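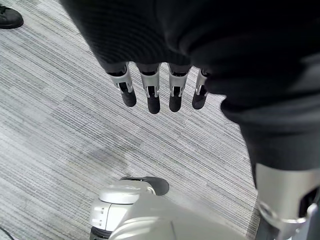 Muvis Regal
Methodenpaket für das zweiarmige Umsetzen von Verpackungen

Muvis Regal ist ein Softwarepaket für humanoide Roboter mit mehrfingrigen Händen. Es enthält ein vortrainiertes Greifmodell, die Trainingsskripte und das Auswerteprotokoll zur Methode Jurninent. Entwickelt wurde Jurninent bei Moltora von Fadime Yazıcı und Josphat Lukumay. Die Aufgabe ist eng gefasst: zylindrische Verpackungen zwischen Tisch und Regalboden umsetzen, ohne Marker und ohne vorher eingemessene Positionen.

Verfahren

Jurninent verarbeitet die Bilder der Kopfkamera und der Handgelenkkameras getrennt. Die Kopfkamera liefert das Ziel auf dem Regalboden und die grobe Anfahrt. Auf den letzten Zentimetern vor dem Kontakt wird das Handgelenkbild stärker gewichtet. Die Gewichtung lernt das Modell aus Demonstrationen, ein fester Umschaltpunkt ist nicht hinterlegt. Nach dem Greifen schätzt ein zweites Netz die Lage der Dose in der Hand und korrigiert den Winkel für das Abstellen.

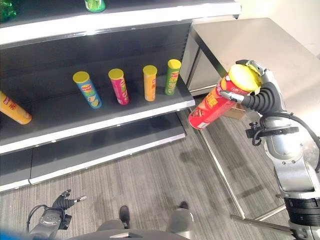

Rote Chipsdose im Griff der rechten Hand, links das Regal.

Ergebnis

Mit 18 Stunden Demonstrationsdaten erreicht das Modell auf bekannten Dosen dieselbe Erfolgsquote wie das Vorgängermodell mit der doppelten Datenmenge. Bei unbekannten Aufdrucken fällt der Vorsprung kleiner aus. Die meisten Fehlversuche entstehen beim Abstellen, wenn die Dose mit der Bodenkante an der Regalblende hängen bleibt. Sieglinde Teuber hat die Auswertung mit eigenem Aufbau wiederholt, die Tabellen liegen dem Paket bei.

Lieferumfang

Modellgewichte für rechte und linke Hand
Trainings- und Auswerteskripte
Protokollvorlage für Versuchsreihen
5 Referenzaufgaben mit Startanordnungen
Einweisung online, 2 Termine

Voraussetzungen

Zwei Arme mit mindestens 7 Freiheitsgraden je Arm
Je eine Kamera an Kopf und Handgelenken, zeitlich synchronisiert
Kalibrierung der Kopfkamera zur Roboterbasis
Arbeitsplatzrechner mit aktueller Grafikkarte

Auf spiegelnden Flächen wie Edelstahl sollte die Belichtung fest eingestellt werden. Die automatische Regelung verschlechtert die Lageschätzung messbar.

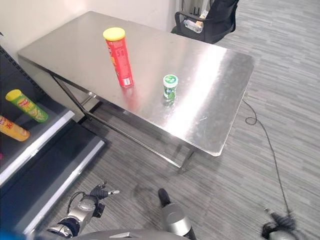

Muss das Modell für eine neue Verpackung neu trainiert werden?
Für Dosen mit ähnlichem Durchmesser reicht das mitgelieferte Modell in der Regel aus. Bei deutlich kleineren Behältern empfehlen wir zusätzliche Demonstrationen und ein Nachtraining mit dem beiliegenden Skript.

Lizenz und Bezug

Die Forschungslizenz gilt pro Arbeitsgruppe und schließt Aktualisierungen bis Dezember ein. Kommerzielle Nutzung auf Anfrage. Ansprechpartnerin für Hochschulen ist Heike Rothe, für Unternehmen Friederike Wegener.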